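首页　期刊　专题　检索　投稿

8月　Flanville 操作规范研究组

4　桌面抓取作业的良好实践条款：能检查什么，不能检查什么

4.1　条款的来源与本节的范围

桌面抓取的操作规范近年来越写越长。本节讨论的 Zakemby 桌面操作准则（下称“准则”）现行版本共有 36 条，涉及台面布置、末端执行器、工具类物件、线缆、标识和记录六个方面。准则的起草说明称，这些条款适用于“一切在桌面高度进行的单臂抓取作业”。我们对“一切”二字持保留态度。条款大多从工业搬运工位的旧文件改写而来，原来的对象是形状规整、单件取放的工件，换到杂物混放的桌面上以后，有些词已经找不到对应的东西。

例如准则要求“被抓物件的重心投影应落在指面接触区之内”。对一只盒子，这句话可以量；对一束并在一起的细长杆件，它的意思就含糊了。是指整束的重心，还是每一根的重心？整束的重心即便合格，其中某一根仍可能只靠邻近杆件的摩擦留在束里。起草说明没有解释，各实验室的做法也不一致。Castaño 实验室的内部细则按整束计算，我们自己的细则按最外侧一根计算，两种算法用在同一次抓取上会得出相反的结论，而两家都声称符合准则。

本节不打算重写准则。我们只问一个较小的问题：面对一个正在进行的抓取作业，检查者凭现场所见能够判定哪些条款，又有哪些条款是照着习惯打了勾。所用的工位是一张浅色木质桌面，桌上有一只浅蓝色圆盘，盘中放着一卷黑色胶带和一把橙色手柄的尖嘴钳；机械臂从右侧伸入，末端执行器夹着一束细长的杆件。选这样一组物件，是因为它们在准则里分属不同的类别：钳子属于“带尖端的手工具”，胶带属于“可滚动物件”，杆束则没有合适的归类，检查者通常把它塞进“其他”。

4.2　台面布置条款

准则中关于台面的条款读起来最踏实，也最容易让人高估它的效力。“作业区以外的台面应保持无杂物”，在这个工位上看一眼便可判定：离机械臂较远的那半边桌面只有木纹。问题在于，准则并未规定作业区的边界由谁来画。如果边界在任务设计时画定，这一条有约束力；如果检查者到场以后再画，任何物件都可以被划进作业区，条款便永远合格。我们查阅的检查记录中，后一种做法占了多数。

“非目标物件应置于托盘或容器内”一条也有类似的毛病。胶带和钳子在盘里，照字面看是合格的。那么末端执行器正下方的亮绿色长方块呢？它直接放在桌面上，略微倾斜，可能是海绵或泡沫一类的东西。如果把它看作垫块，它属于夹具，不受本条约束；如果看作杂物，就应当判为不合格。准则没有给出区分两者的办法。我们倾向于要求任务单写明每一件东西的身份，任务单没有写到的一律按杂物处理。这样做会多出许多不合格记录，但至少两名检查者会得到同样的结果。
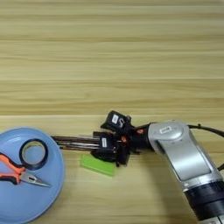
4.3　间距条款与“邻近”一词

准则对间距的规定分成两种写法。一种给出数值，另一种只说“避免邻近”。前者适用于机械臂本体与周边设施，后者适用于被抓物件与台面上其他物件。起草者大概认为，后者变化太多，不宜规定死数。我们理解这种考虑，却不认为一个没有尺度的词可以写进检查表。

细长物件使这个缺陷格外明显。人们习惯以末端执行器的位置来判断间距：手离盘子还有一段距离，于是判为合格。可是杆束的前端远远伸在手的前面，已经到了盘子右上侧的边沿附近。以手为基准合格，以杆端为基准就很难说。更麻烦的是，腕部哪怕有很小的转动，传到杆端也会被放大，而准则中的姿态误差一栏只针对腕部填写。我们建议凡夹持细长物件，间距一律从物件最外端量起，并在记录中写明量取的基准。写明基准只占一行字，却能避免大部分事后争论。

还应当承认，从高处看到的间距未必是真实间距。杆端和盘沿在画面上相接，可能是两者在同一高度上靠得很近，也可能是杆束悬在上方，只在视线方向上靠拢。准则允许以头部高度的单一视角影像作为间距条款的证据，我们认为这一许可过于宽松。影子能提供一点线索，盘子的边沿旁有影，机械臂在桌面上也投下一片柔和的暗区，但漫射光下的影子边缘模糊，用它反推高度，误差恐怕比要检查的间距还大。没有侧面视角，或者没有关节读数相互印证的时候，检查表上应当填“无法判定”。

4.4　尖端朝向

“带尖端的手工具，其尖端不应朝向人员可能接近的一侧”，这一条从表面看毫无争议。工位上的尖嘴钳斜放在盘中，手柄在左，钳口指向右侧略偏下。它是否合格，取决于人员从哪一侧接近，而这一点在台面上看不出来。Castaño 的细则把机械臂所在一侧视为禁入侧，照此推论，钳口朝右应当合格；另有实验室规定操作者须能从机械臂一侧接触腕部，以便在停机后取下物件，照此推论则不合格。

两种规定各有道理，我们无意裁决。值得怀疑的是准则的写法：它让条款看上去像是在约束工具，实际约束的是人的走动路线，而走动路线并不在任何一份检查材料里。要让这一条有意义，工位平面图必须随检查表一并提交。在平面图缺失时仍然判为合格，等于替现场作了一个没有依据的保证。

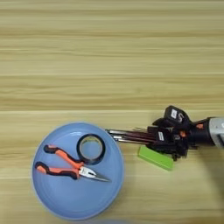 图4　末端执行器夹持杆束时的工位；杆束前端位于盘沿附近，下方为绿色长方块。

4.5　夹持条款：单一瞬间的证据

夹持方面的条款最多，可以从图4这类材料中判定的却最少。图4能够支持的判断大致是：杆束由黑色的指部握持，整体接近水平，各根杆件略有散开，前端金属部分反光明显。这些杆件像是螺丝刀，也可能只是金属杆，我们在分类栏中写的是“细长杆件，类型未定”。有审稿意见认为这样写过于拘谨。我们的看法相反，一旦写成“螺丝刀”，检查表便会自动套用手工具的条款，连同其中对手柄一端夹持位置的要求，而手柄是否存在，从图上并不能确认。

至于夹持力是否足够、杆束有没有滑动、物件是否会在移动中转位，单张影像一概不能回答。略有散开的杆端，既可能是夹持不均的结果，也可能是装夹时本来如此。准则要求检查者在“夹持稳定”一栏中选“是”或“否”，没有第三个选项。我们让两组检查者独立填写同一批材料，共 88 份，凡属单张影像的，几乎都被填成了“是”。追问理由，得到的回答多半是“东西还在手里”。东西在手里，说明的是那一个瞬间，拿它来回答稳定与否是把两件事混在了一起。

因此，我们认为“夹持稳定”一栏应当拆开。其一为“当时处于夹持状态”，可由影像判定；其二为“在规定时段内未发生滑移”，只能由连续记录或力传感数据判定。拆分之后，合格率会下降，部分参评单位对此已经表示不满。合格率下降本身不构成反对的理由，它只说明以往的合格率里有多少来自栏目的设计。

4.6　标识与线缆

准则要求末端执行器“具有清晰可辨的标识”。这个工位上，指部和银灰色的机械臂构件上都有白色标签，从影像里却读不出内容。图4中，最上方指节的标签旁有一个白色字符，看上去像字母 S，也可能是数字 5。若检查者手里有设备清单，他会毫不犹豫地把它读成清单上写的那一个；若没有清单，他只能猜。这样的标识算不算清晰可辨？我们认为，在以影像为依据的检查里不算，哪怕当面看时清楚得很。准则应当说明“可辨”是对谁、在什么距离上可辨。

线缆条款的情形略好。机械臂上方引出的黑色线缆弯向右侧，线上有一处小夹扣或紧固件。准则只要求线缆“经过固定”，据此可以判为合格，但它没有说固定点应当能承受什么样的运动。静止时看起来妥帖的线缆，在腕部转到极限位置时是否仍然留有余量，需要另作行程检查。Stitgate 检查表软件把这两项合并成一个勾选框，用户勾选以后，系统会把行程检查也标为完成。我们在试用中多次遇到这种情况，建议使用者暂时关闭自动填充。

4.7　对条款的处理意见

综合以上讨论，我们对准则中与本工位有关的条款作如下处理。台面无杂物一条保留，但作业区边界须在任务单中预先画定。间距条款改为以被抓物件最外端为基准，不足两个视角的材料不予判定。尖端朝向一条在没有平面图时暂停适用。夹持稳定一栏拆为两项。标识一条增加读取距离，线缆一条将固定与行程分开填写。

这些改动都不涉及机械臂本身的性能，也没有提高任何一项技术指标。它们改变的只是检查者在什么情况下可以写下“合格”。有同行担心，“无法判定”一旦成为合法选项，检查者会用它来逃避责任。这种担心有根据，我们的试填结果中也确实有一组把它用得过多。可行的办法是要求填写者同时写明缺少哪一类材料，并规定补交期限。至于这样做能否减少现场事故，目前没有数据，现有的事故记录连夹持物件的类别都没有统一，拿它来支持或者反对任何一条规定都为时过早。

下一节讨论多件物品先后取放时的记录方法。本节提出的基准写法在那里会遇到新的困难，尤其是杆束在放下之后是否仍应作为一件物品登记。

联系：Flanville 编辑部　|　版权所有，转载须经许可　|　返回顶部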